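Small tissue packs in a tray keep falling over, how do you store them?

Asked in Home Organization > Small Spaces
April 25, 2022
Viewed 529 times
2 answers

I buy pocket tissues in mixed brands, whatever the drugstore has, and I keep them in a tray so everyone can grab one on the way out. When the tray is full it's fine. Once a few are gone the rest lean over, slide down flat, and end up on top of each other. Then people dig for the kind they want and the whole thing is a mess by the end of the week.

The tray is the yellow Castellanos one with low walls. I would like to keep it if I can. It lives on a white table with a folded hand towel on a mat next to it, and usually a spoon or two that somebody left there after coffee.

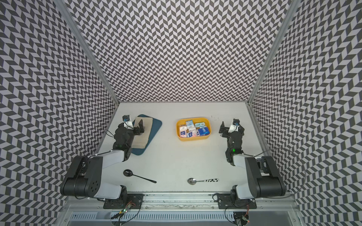 I tried laying the packs flat in two layers, but then nobody touches the bottom layer and I find old packs in there months later. I also tried a rubber band around each brand. That lasted a day.

Two things I want to know. Is there a way to keep them upright in a low tray without buying a divider set? And should I sort them by brand or color, or is that a waste of time? We go through more than 28 packs in a bad allergy month (March was terrible).

Also, if anyone has a way to keep the towel folded, I'll take that too. It gets bunched up at one end as soon as someone wipes the table.

Monique Roussel

2 Answers

Answer 1 (accepted)

The walls are too low for the packs. A soft pack will stand up if it has something behind it to at least half its height. If the wall only comes up a little way, the pack bends over the edge or slides out at the bottom.

You can keep the tray. Get a piece of stiff cardboard, a cereal box is a little thin but works doubled, and cut a strip as long as the inside of the tray and a bit shorter than a pack is tall. Stand it lengthwise down the middle. Fold a tab at each end and tape the tabs to the short walls. Now you have two narrow rows, and the packs lean on the strip and not on each other. When a row gets low, push the packs to one end and put something in the gap. I use an empty tissue pack stuffed with other empty packs.

Don't sort by color. Do put the new ones in at the back and take from the front. That takes care of the old packs problem. If someone in the house only wants one kind, such as the ones with lotion, give that kind its own row and mix everything else.

I had a Durkard divider set before this. It was made for drawers and slid around on the bottom of the tray, so I wouldn't spend money on it.

Sieglinde Heitmann

Answer 2

just use a basket. taller sides, done. we have a Marnent one from the dollar section and they stay put even when its half empty

for the towel, fold it in thirds the long way first and then in half, with the folded edge facing where people reach from. it still gets messed up but it takes a second to fix. a mat under it like you have is good
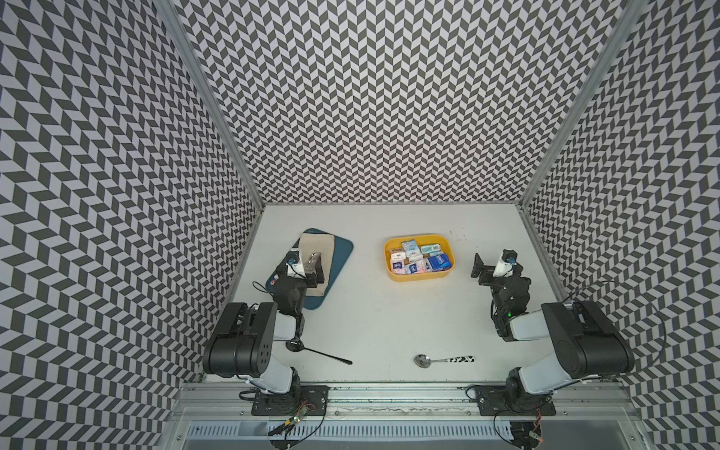

Towel on its mat, one edge crumpled.

Comments on Answer 1

Does the tape hold? Mine came off a Fotex tray, that plastic is kind of waxy.

Wipe the wall with rubbing alcohol first and let it dry. Packing tape holds better than the clear office kind. – Sieglinde Heitmann

Cut the strip last night and it's holding so far. I made it too tall the first time and had to trim it. Will try the lotion row when I buy more. – Monique Roussel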